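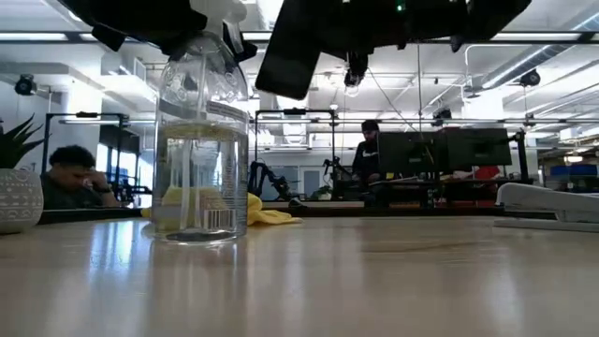
Comparing two grippers on a budget: speaker notes

Opening (keep it short, they'll want their coffee)

Hello everyone, and thanks for having me at Rurnstead again. Last February I stood up and moaned about controllers for half an hour, so this year it's fingers! I've got two sets to talk about, the Ellow and the Kütt, and I spent far too many evenings on both. Ask for a show of hands: who has changed fingers on an arm this year? Who enjoyed it?

What we tried

Same arms, same Kunance controller, same people driving. Each set got 5 tasks, and over the whole thing we logged 1355 grasps. Say that number slowly, I'm proud of it. Cloths were on the list because they're horrible. Clear plastic was on it because the cameras hate it (pause for the groan).

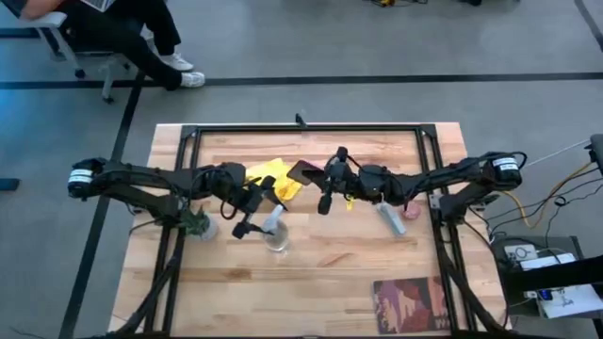 Both arms over the table, yellow cloth between the grippers.

Mention the cables here, somebody always asks. We had the slack wrong to begin with, and the wrist kept tugging on its own lead. I lost a whole afternoon to that and blamed the fingers for it, which was unfair on the fingers.

Main result: the Kütt set was better on cloth and on anything thin and flat. The Ellow set was steadier on bottles, and I liked how it felt to drive. Say clearly that the gap on bottles was small and I wouldn't buy on it. Swapping sets took 11 minutes once we'd had some practice. Don't tell them what the first go took unless they ask.

Then on to the wrist camera. Blunt tips that show up at the bottom of the picture are a real help when you're lining up on something, and I'd give up a bit of reach to have them there. Point at the gap between the fingers.

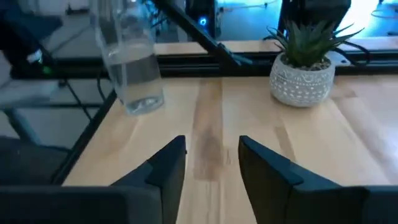 Questions I'm expecting

Why no suction? Ran out of time, would love to.

Would I mix sets, one on each arm? Yes, and we're trying it next, with the Kütt on the left.

Can people have the log? Yes, come and find me by the tea urn, I'll be there until 2.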